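Ranger sa trousse, tu sais faire (paraît-il). Un robot, lui, n'en a aucune idée. Chez Cinditz, il faut donc lui montrer.

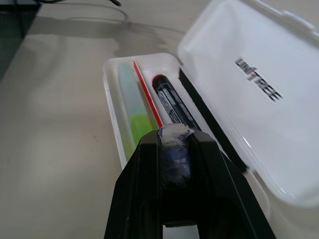 *La pince, juste au-dessus du feutre noir.*

On guide le bras à distance, avec une manette, et il note chaque geste. Une fois ? Trop facile. On recommence 50 fois, sans râler.

## Et s'il se trompe ?

On lui remontre. 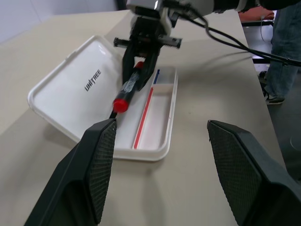

Arwel Watkins, le professeur du robot, a déjà fait 435 essais. Sa propre trousse est toujours en désordre.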